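Week 7 notes: open letters, disinvitation and the right to reply

Reading for this week is the Landton packet, through the end of the student union letters. Bring it to class.

**Terms we will use**

- *No-platforming*: a group refuses to share or provide a stage for a speaker.
- *Disinvitation*: an invitation is made, then withdrawn.
- *Protest*: the event goes ahead and people object, inside or outside the hall.

News reports often mix up the first two. Check who issued the invitation before you use either word. 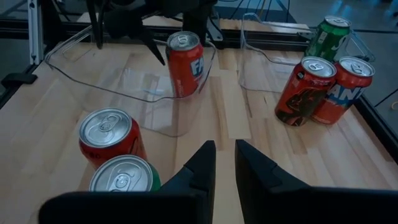 Rostislav Dvořáček

**The Landton case**

The debating society at Landton asked a columnist to speak in July. A petition against the visit drew 1028 signatures. The society kept the invitation open, but one of the other panelists pulled out and explained why in an email, which was then leaked. The columnist replied in a 3150-word post.

Read the email and the post side by side. Mark every claim of fact in one color and every judgment of character in another. Most of the argument between them concerns the second kind.
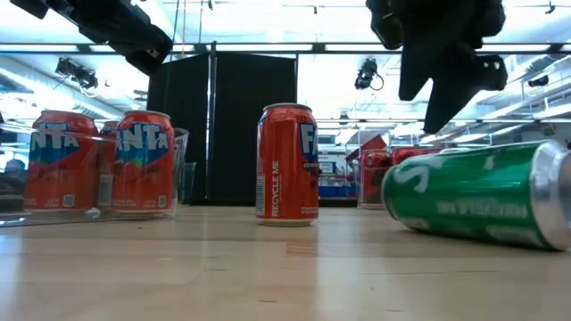 Three Fanta cans in the bin, one can on its side.

**Questions of fairness**

1. Does declining to appear with someone restrict that person's speech?
2. What does a person who makes a public accusation owe the person accused? Mill is useful on this, chapter 2.
3. Does it matter that the email was private when it was written?

Kuroda's response paper from last term takes the opposite view from mine on question 3 and is in the packet, page 14.

Short paper due before the next meeting. Pick one question and quote both sides at least once.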